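Lonton Arts Center
Exhibitions Advisory Board
Minutes of the July meeting

The meeting was called to order at 5:30 p.m. in the second-floor reading room. A quorum was present. The minutes of the previous meeting were approved with one correction: the loan period for the Sulemana ceramics is ten weeks, and the reference to twelve weeks is struck.

1. Fall group exhibition
The curatorial office presented the revised checklist for the fall exhibition of works on paper. The list now stands at 102 works, down from the number first proposed, following the withdrawal of a set of large prints that could not be framed in time. Members asked whether the east gallery could hold the full hang without temporary walls. The office replied that one temporary wall will be needed and that its cost is already in the budget.
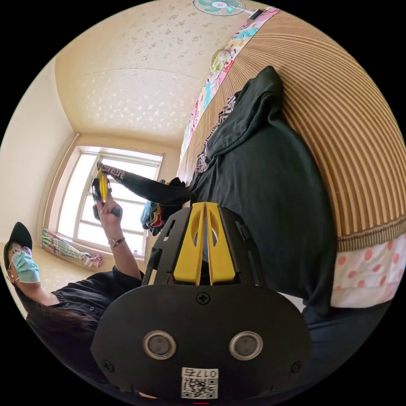 Wall texts will be edited to a maximum of 200 words each. A member requested that the type size be increased over that used in the spring. The request was accepted.

2. Sulemana loan
The lender has returned the signed agreement. Two items remain open: the insurance certificate, and the humidity range for the three unglazed vessels. The registrar will send the gallery readings for the past two months to the lender before installation begins. Courier arrangements are unchanged.

3. Hernano commission
The board reviewed the second proposal for the stairwell commission. Discussion centered on the weight of the suspended elements and on access for cleaning. It was moved and seconded that the proposal be accepted, subject to a written report from the structural engineer. The motion carried, with one abstention. 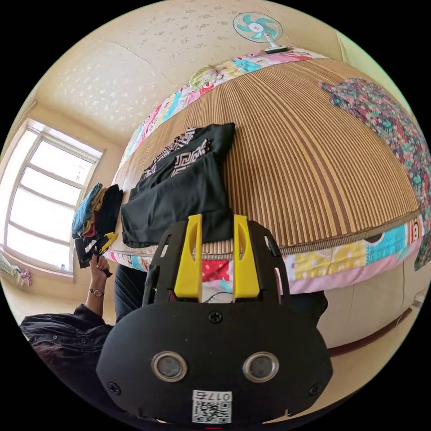
The artist's fee will be paid in two parts, the first on signing and the second on completion. The board asked that the contract state who is responsible for repairs after the first year.

4. Prornow Print Fair
The center has been offered a booth at the fair. The fee includes lighting but not storage. Members agreed to take the booth and to show no more than 25 editions. Prices are to be confirmed with the artists in writing.

5. Other business
Opening receptions will begin at 6 p.m. for the coming season. The request for a second bench in the west gallery was deferred.

The meeting adjourned at 7:10 p.m.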